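Keeping Chip Records Current: An Interview with Marlene Holanda of the Jarncombe Pet Registry 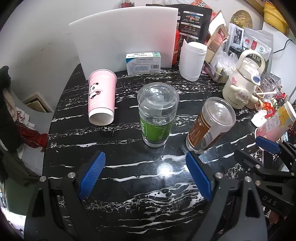
Reading time: 2 min
2022-03-03

The Jarncombe Pet Registry holds the contact records for microchipped cats and dogs in the town and the surrounding townships. Marlene Holanda has served as its records manager since the registry was moved out of the county animal shelter and into its own office. She spoke with Simone Vieira for this bulletin about old phone numbers, second contacts and the review carried out in January.

The registry currently lists 2,800 animals. During the review, staff called or wrote to every household on file, and almost 300 of the records led to a number that was out of service or belonged to another person. "A chip holds a number and nothing else," Ms. Holanda said. "If the phone number attached to it is from two apartments ago, the shelter can scan the dog all day and still have no one to call."

Most of the outdated entries concerned families who had moved within the county. Ms. Holanda said that people remember the bank, the school and the post office, and that the registry comes to mind only after the cat has gone out through a window. She does not regard this as carelessness. The old change of address form had to be signed and mailed, and it asked for the chip number, which few owners keep at hand.

The form has now been replaced. Owners may update a record by telephone with the pet's name and the previous address, and the chip number is looked up by staff. The registry also asks for a second contact outside the household. "We had a beagle from Turport picked up while the family was on a flight," she recalled. "The sister was listed. She came for him the same evening - in her slippers, I believe."

Asked about collar tags, Ms. Holanda said that the registry continues to recommend them. A neighbor can read a tag at the curb, while a chip requires a scanner. Hala Lahlou, who oversees intake at the shelter, has asked that tags carry a phone number before anything else, as many arrive with only the animal's name engraved.

Ms. Vieira also raised the matter of rewards. The registry takes no position on whether an owner should offer one, but it advises against printing the amount on a poster. Owners are further advised to leave out one identifying mark, such as a scar or a white toe, so that a caller can be asked about it.

Records for animals that have died or been given to a new home may be closed or transferred by calling the same office. There is no fee for either request.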